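Deirdre Fahy has spent most of her working life arguing about who gets to copy what, and she still gets pink in the face when you bring up orphan works. We met over a pot of tea in Nallstead, where she runs the rights desk at the town's sound and film archive, and I'd barely got my coat off before she was telling me about a box of dance band recordings.

"There are 325 discs in that box," she said. "Somebody made them with great care, somebody else kept them dry for decades, and I can't put a single one online. I've written to everybody I can think of! The label is gone, the bandleader is gone, and if there are grandchildren I haven't found them."

An orphan work, for anyone who hasn't had the pleasure, is one that is still under copyright but whose owner can't be found. You can't get permission, because there's no one to ask, and if you go ahead anyway you take the chance that an owner turns up later with a lawyer. Most small archives don't take it.
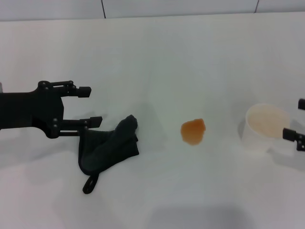
Fahy came to all this sideways. She trained as a piano teacher, took a summer job at Foley, the old sheet music publisher, and stayed long enough to be handed the permissions files when Aidan Corrigan retired. "Aidan had a card for every song," she told me, smiling at the memory. "He'd write down who he'd spoken to and whether they were in a good mood. I learned more copyright from those cards than from any book – and a fair bit of gossip, too."

At the archive she now looks after a list of 3673 items with no known owner. She and her colleague Henok Gashaw work through it a little at a time, and last August they managed to clear 40, which she calls a very good month.

"Henok is better on the phone than I am," she said. "I get drawn into long chats about people's mothers. He gets a signature."

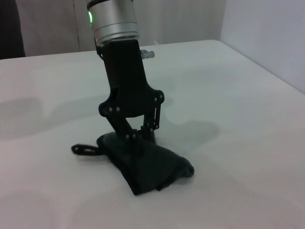 What would she change, if the lawmakers gave her one afternoon?

She would cap what an archive has to pay when it has searched properly and an owner comes forward later. "Pay them a fair license fee, of course, and take the thing down if they want it down. I'd be delighted to meet them. But a library with two staff can't work under the threat of a bill it can't even guess at."

Not everyone agrees with her. Sem Timmermans, a photographer who has sat across from her on more than one panel, worries that "proper search" will come to mean a quick look online before lunch. Fahy takes that seriously, and says pictures are the hardest case, what with names getting stripped off them so easily. 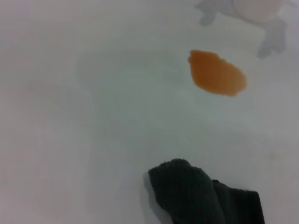
She'd like the rules on searching written down in plain words, with different lists for music, film and photographs, and she'd like every search to be posted where owners can see it. As for the dance band discs, she is still writing letters. The latest went to a parish newsletter, on the strength of a surname penciled on one of the sleeves, and she's hoping to hear back by spring.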